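Setting Up and Maintaining a Simulated Bench Cell for a Single Arm
Project report, Loncombe Robotics Laboratory
Wednesday, November 29, 2023
By the Bresberg cell project group
8 shares | 27 comments

1. Scope

This report covers the setting up of the Bresberg cell in simulation and its upkeep over the project period. The cell is one arm with a two-fingered gripper on a fixed pedestal. Grasp planning was handled by another group and is only mentioned where a fault in the cell affected their results.

The cell files were taken over from the previous year's project in May. They loaded, but the arm base was in the wrong place, the gripper view had no lens model, and several objects fell through the table when the simulation was started. The aim was a cell that could be loaded, checked and handed on without changes made by hand.

2. Base frame and pedestal

The pedestal and the arm were originally placed separately in the world frame. Any change to the table height moved one and left the other. The pedestal was made a child of the tabletop and the arm base a child of the pedestal. The height of the pedestal is now entered once, as 38 cm, and the arm base frame is worked out from it.

After the change the arm was driven to a set of stored joint positions and the tool point compared with the calculated position. The first comparison showed a constant offset along the vertical axis. The cause was the mounting collar, which had been counted in the pedestal height and again in the arm model. It was removed from the pedestal figure and the offset disappeared.

3. Gripper

The gripper model has two driven fingers joined by a mimic constraint. In the inherited files the constraint was applied to the outer links only, and the inner links lagged when the fingers closed quickly. The ratio was rewritten for all links. Damping was then raised in small steps until the fingers stopped without bouncing at the open limit.

The open position is used as the reference for every check. The gripper is opened fully with nothing between the fingers, and the joint values are read back and compared with the stored ones. A difference above the tolerance stops the loading script.

4. Views

Two views are used for checking. The gripper view has a wide circular lens model and moves with the wrist. The outside view is fixed in the room and takes in the arm, the pedestal and the table.

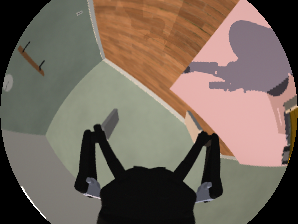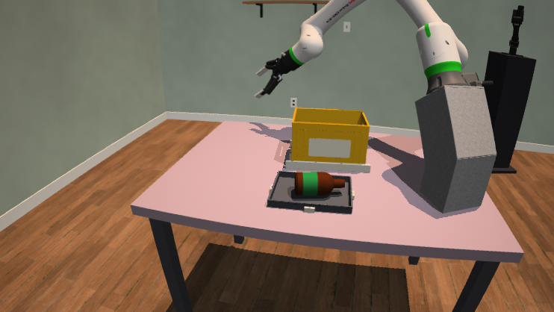
Gripper open, nothing held, in both views.

The lens model was fitted with the Salum calibration routine, using 778 rendered views of a flat target. The first fit was good near the centre and poor towards the rim, as most of the target positions had been close to the lens axis. The positions were spread out and the fit was repeated. Error at the rim is still higher than at the centre, and the outer band should not be used for measuring.

The mount of the gripper view was the other source of trouble. It had been attached to the last arm link and not to the gripper body, so a change of gripper offset left the view behind. It is now attached to the gripper body. The transform is stored with the gripper file.

5. Contact and objects

Falling objects were traced to the collision shape of the tabletop, which was a single thin sheet. At the original time step a small object could pass through it between two steps. The sheet was replaced with a solid box and the time step was halved. Loading takes slightly longer as a result.

The crate needed a different repair. Its collision shape was a closed block, so nothing could be put inside it. It was rebuilt from five plates, four walls and a base. The tray was treated in the same way with low walls. Bottles lying on their side rolled without stopping until rolling friction was added to the bottle material.

6. Routine checks

The following are run each time the cell is loaded:

Base frame against stored value.
Gripper open position, both fingers.
Gripper view transform.
Object heights after settling.
Version of the Huenchumán material library.

The last check was added after a library update reset the friction values. The bottles started to slide again, and two days were spent on the gripper before the library was looked at. The version is now fixed in the cell file and the script refuses to load any other.

7. Remaining faults

Shadows in the outside view have a jagged boundary at the current shadow map setting. Raising the setting slows rendering on the laboratory machines, so it was left as it is. The mimic constraint can drift during long runs, and more than 8 hours without a reload is not advised. The arm cable is not modelled, and joint positions which would strain a real cable are accepted by the cell. A limit file for the wrist joints has been started but has not been tested with the planner.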